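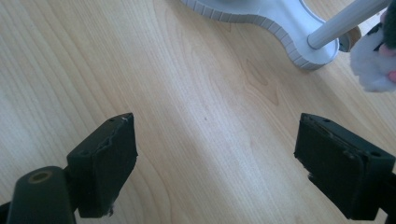 Electric use jumped by a lot and I can't find what's doing it

posted by porchlight_annie

Hi all, first time posting in this section (I'm usually over in canning). I just got my bill for October and my usage went from 358 kWh the month before to 551. Same house, same two people, same everything as far as I can tell! We heat with gas, and the AC has been off since the end of summer. It's a 3-bedroom ranch in Gelbridge with a finished half basement, if that matters.

Stuff I've already thought of: it was a real meter reading and it wasn't estimated, I checked, because last year they estimated me for months and it was a whole mess. I walked out and looked at the meter myself and the number on the bill makes sense. The billing period was the normal length too. No new appliances. My husband thinks it's the porch lights but those are all LED and I refuse to believe it.

Things in the house that use electricity that I can think of: fridge in the kitchen, old chest freezer in the basement, electric dryer, electric stove, a Remska dehumidifier that we bought when we finished the basement, sump pump, and a Tanguy water heater, electric, came with the house. The furnace fan I guess. TV and computers and the regular stuff. I did do a lot of canning (tomatoes, then applesauce, then so much apple butter) but most of that was in September and it's over on the lower bill, so that can't be it, right?

At 22 cents a kWh the extra isn't going to sink us, but it bugs me, and if something is about to die I'd like to know before it does it on a holiday. Where do I even start? I don't want to pay an electrician to come out and shrug at me.

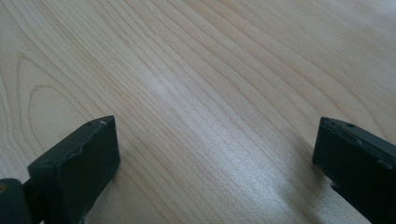

Home Energy Help Desk, Gelbridge Neighbors Online

tallgrass_dad

Check the freezer. It's always the freezer.

If the lid gasket is shot it'll run all day. Shut the lid on a dollar bill and tug, and if it slides right out you need a gasket. Do it in a few spots because mine was fine in front and terrible by the hinge. Also how much frost is in there?

basement_level_beth

Okay so I went through almost this exact thing last fall and it took me three weeks to figure out, so let me save you some of that.

First do the math, because it tells you what kind of thing you're looking for. You're up 193 kWh, so call it a little over 6 a day. If it were one thing running around the clock, it would be pulling somewhere under 300 watts the entire time. That's not porch lights, you're right and you can tell your husband I said so. It could be a thing that used to cycle on and off and now never quits, or it could be something bigger, like a water heater, running more hours than it used to. It's way too much for a TV on standby.

Then do the night check. Go out to your meter right before bed, once the dryer and dishwasher and all that are done, and write the reading down. Take another reading first thing in the morning before anybody showers. Whatever got used in between is mostly fridge, freezer, dehumidifier, sump and water heater. If you're up at 2 a.m. anyway (I usually am, thanks to the dog) take one then too, since it'll show you if it's steady all night or comes in lumps.

If the overnight number looks high, turn off one suspect per night and compare. I'd go in this order:

Dehumidifier first. I know the tomato crowd above me says freezer, and he could be right, but a dehumidifier that's set too low just never gets where it wants to go. Mine was set at 35 percent. Thirty-five! In a basement with a sump pit! I had bumped the button with a laundry basket and had no idea. I put it back at 50 and that was most of my problem. Clean the filter too, it's usually behind the front grille and you can wash it in the sink.
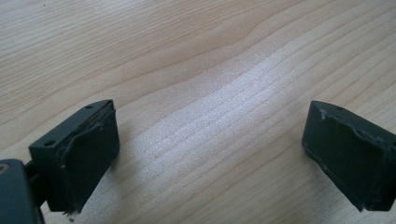 Then there's the other thing about dehumidifiers in fall, which I didn't know until I read the manual (I know, I know). When the basement gets cool the coils can ice up, and some units will sit there running and hardly collect a drop. So look at how much water is in the bucket after a day. Lots of running and no water means it's either iced up or low on refrigerant, and either way you're paying for a noisy fan.

Freezer second. The dollar bill trick is good. I'd also pull it away from the wall and vacuum whatever coils you can reach. You can't leave it off overnight if it's full of applesauce, so for that one get a plug-in meter. I have a Bellateck, nothing fancy, you plug the freezer into it and leave it for a couple of days and it adds everything up for you. Our library loans one out so ask at yours before you buy. Don't try it with the dryer or water heater, those are on 240 and it won't fit anyway.

Water heater third. Put your ear near it when nobody's used hot water for a while. Then feel the hot faucets for drips, and check the pipe on the relief valve to see whether it's been dribbling (careful, it can be scalding). A slow hot water leak is a sneaky one because you pay for it twice. You can flip that breaker off overnight with no harm done, just turn it back on before people want showers or you'll hear about it.

Did you guys get all that rain? Sump pump might be running more than you think, though mine never came to much on the bill even in a wet month.

Oh and apple butter! What did you cook it in? If that was eight hours a day in the oven or an electric roaster in early October, some of your number might be that. Check the dates on your jars against the dates on the bill before you tear the basement apart.

porchlight_annie

Beth!! The dehumidifier was on CONTINUOUS. Not even a number, just a little "Co" on the display. I've put it at 50 and I'm doing the night readings starting tonight. Dollar bill slid out at the back left corner of the freezer too, so I'm ordering a gasket. And the last two batches of apple butter were October, in the roaster, so I'm not telling my husband about that part yet.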